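Search the forum
Search
Popular searches: stuck drawer, paint peeling, label remover

We use cookies to remember your login. Accept / Settings

Scratched gray bin with a divider: clean it, paint it, or leave it?
Posted in Storage and Workshop by Aparecida Holanda, Monday

Hello to all. I write from a small hobby workshop and I hope my English is clear enough.

We have a big gray bin, rectangular, open at the top. It came to us from the old Honorato warehouse together with some shelves, and I have no papers for it. Inside there is one upright white panel that goes across from left to right, so you get a narrower place behind and a bigger place in front. In the front part we keep long narrow blocks, red ones and dark green ones. They are used for sorting exercises with the children and for a stacking game that my cousin made.

My trouble is with the state of the inside. The lower part of the divider has lost its white and is now a dull gray, and the edge between the two colors is ragged and has dark flecks. The floor has many fine scratches and cloudy streaks. I washed a corner with dish soap and a sponge, and after it dried I could not say if it was better or the same. I don't want to use something strong before I know what I am doing.

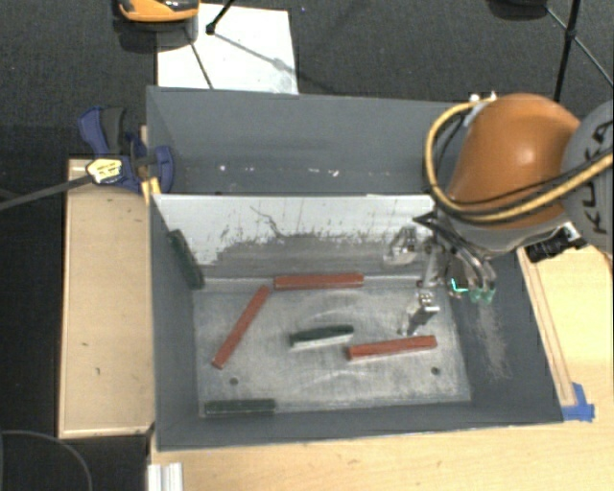

What I would like to know

First, is it possible that the gray on the divider is only dirt or rubbed metal from the floor, and it can be wiped off? Or is the white a paint that has gone away and will not come back?

Second, there is a thin dark line, a little wavy, that runs down the panel left of the middle. Should I worry it is a crack? I passed my nail over it and I felt almost nothing, but my nails are short.

Third, the blocks. I don't want that they take the gray color from the floor. Two of them show a pale side along the bottom edge and I cannot remember if they were like this when we bought them. The brand on the box was Torkeck but the box is gone.

My budget is small. I bought one can of Burkivmont white enamel for a different job and there is still more than half. If it is a bad idea to use it, please say.

Thank you for your patience.

Aparecida

Kamlesh Kashyap wrote:

Dear Aparecida, I had a similar bin for some years, used for wooden parts, so I will tell you what I did. Your bin may be different, please test everything in a small place first.

Begin with the gray on the divider. Take a white cotton cloth, put on it a few drops of plain rubbing alcohol, and rub for a minute in a spot low down where it will not be noticed. Look at the cloth. If the cloth is gray and the panel is whiter, you have marks that were transferred from things sliding, and you can continue with patience. If the cloth becomes white, stop, you are removing paint. If nothing happens on the cloth, the white is worn away already and no cleaner will return it. From the ragged border with the dark flecks I would guess the last one. Dirt usually has a soft border.

For the line on the panel, clean it first and then hold a lamp very low from one side. A crack makes a small shadow. A mark does not. If you can reach the other side through the rear part, look if the line is there also. If it is on both sides, I would treat it as a crack and not let children lean on the panel.

The floor I would not try to make beautiful. Fine scratches in metal are only scratches. The cloudy streaks can be soap which has dried, so rinse two times with clean water and dry with a towel immediately. I also see small round holes near the front, one on each side. Please check underneath before you pour water inside! I once put a bucket of water in mine and I had wet socks and a wet radio.

About painting: I painted my divider. It looked very nice for 7 weeks. Then the parts scraped it in the same places and I had white flakes in everything, and this was worse than before. If you want to paint anyway, sand the loose edge with 80 grit, then something finer, wipe the dust away and wait for each coat to become really hard. Also read on the can if the enamel is suitable for things children touch. I don't know this brand so I cannot tell you.

What I have now is a mat on the floor and a thin plastic sheet fixed on the lower half of the divider with tape. When the sheet is ugly I change it. The blocks land softly and the noise is much less.

Washington Sales wrote:

Use baking soda. Works on everything. I cleaned a whole stove with it.

Anderson Guerra wrote:

I agree with Kamlesh about the mat but not about the tape, because tape leaves glue and then you will open another topic about glue. I cut my sheet a little too wide so it holds itself between the walls by pressure. Measure at the bottom and also at the top, in my case there was a difference and the first sheet was wasted. Your right wall looks sloping to me, so maybe make a pattern from cardboard.

For the divider I would go slowly with baking soda. As a paste it is a soft abrasive, and if the white is thin it can take more of it.

For the blocks, wipe them with a damp cloth and see if gray comes off. The pale side can be simply the material without color. Compare all the blocks on all the sides, the same pattern repeated on many of them would tell you it was made so. If only one or two have it, then it is wear. A red block and a green block in your bin both have it on the lower edge, so I would turn over the others before buying anything.

If you sand anything, take the blocks out first. I write it because I forgot this myself, and dust went into a box of Plelasov puzzle pieces which my daughter still mentions.

Get new answers in your mailbox every week. Enter your email to subscribe. You can stop at any time.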